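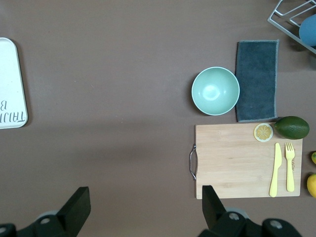
Notebook, kitchen table project
19th September

Started late, the lab was still locked when I came. First job was the wrist camera calibration. I did it two times and the second result was almost the same as the first, so I keep the second. The file is in the usual folder with today's date in the name. Please do not overwrite it, make a new one if you move the camera.

Then I worked on the table layout for the class demo. We agreed last week that all the food and the dishes stay on the right side and the tray on the left, with free brown surface in the middle for the arm to pass. I think it is a good choice. The arm has enough space to turn with the gripper open, and it does not have to go over the bowl to reach the tray. The problem is the right side itself, which is now crowded. The towel touches the bowl, and the detector from the Sesatix package likes to draw one box around both of them. With the green bowl alone it has no difficulty.

Su-chen Su proposed to move the towel a little away from the bowl. I would prefer to leave it. In the task sheet it is written that objects may touch each other, and if we tidy the table before the robot tidies it, we only make a nice video. We did not decide. I ran the tests with the towel where it is.

Test 1, avocado to tray
The avocado lies over the upper edge of the cutting board, so it has one part on the wood and the other part beyond it. The depth estimate takes the height of the board for the whole object and the fingers close too high. I lowered the grasp point in the config by hand and after this it was picked up correctly, but a number changed by hand is not a solution. Idea: take the lowest height in the mask and not the average. I will write it tomorrow in the grasp node, it should be only a few lines.

Test 2, lemon slice
I did not expect much and I did not get much. The slice is flat and our fingers are thick at the end. Three tries, all of them pushed the slice on the wood and did not lift it. The other group had the same experience in January with their biscuits. Options that I see: thinner finger tips (Van Leeuwen has a printed set in his drawer, I must ask him), or slide the slice to the edge of the board and grasp it there. The second one is more interesting for the report, but also more work. For the demo I would take the slice out of the list of target objects and leave it on the board as a distractor.

Test 3, butter knife and fork
Both are the same pale yellow and they lie next to each other, pointing the same direction. The classifier confuses them less than I was afraid of. With the score threshold at 95 it gives the right name to both most of the time, and when it fails it gives no name, which I find better than a wrong name. At lower threshold it sometimes calls the knife "spatula". The grasp is more difficult than the naming: when the gripper comes down on the fork, the left finger comes also near to the knife and pushes it. I tried to rotate the approach by 14 degrees and it helped a little. We should take the fork first and the knife second, so the order has to be fixed in the task file. At the moment the order is by detection score and it changes with every run.

Test 4, bowl
Grasp at the rim, one finger inside and one outside. No problem until the release. On release the bowl turned and came down on the border of the tray, half inside and half outside. I believe the place position is computed for the center of the object and the gripper holds it at the rim, so everything is moved by half a bowl. This is my mistake from last week, I am sure of it. To be corrected in place_pose before anything else.

About the view from the wrist: in the start position the camera gets only the right part of the tray. For detection it is enough, but the planner thinks that the tray is a narrow object and puts all the things close to the right rim. I see two ways. Either the start position goes more to the left, and then we lose the lemon on the right side completely (already now it is cut), or we do two looks, one for the tray and one for the food. Two looks costs time, but we have the time, there is no limit in the class rules for the first look. I am for two looks. Somebody please check with the rules again if this is true also for the Dorkau meeting, I only have the old version.

One more small thing. The letters on the tray are read by the text module and it puts a label "TRAIL" in the log. It is funny but the log becomes long. I switched the text module off, we don't use it in any task.

Data: recording is now at 1034 frames with labels. Too many of them are from the same start position. The next ones should have the bowl at other places and the cutting board turned, also with the handle to the other side - I suspect that the network uses the metal handle to find the board and will be lost without it.

To do
- place_pose, offset for rim grasp (me, tomorrow morning)
- lowest height in mask for objects on the board edge (me)
- fixed order fork, then knife (Su-chen)
- ask Van Leeuwen for the thin finger tips
- two looks, write it as an option in the launch file so that we can compare
- answer the mail from Fokstead about the spare cable, they want the length

Battery of the emergency stop remote is at one bar. I put it on the charger, left side of the shelf. Please take it from there and not from the box.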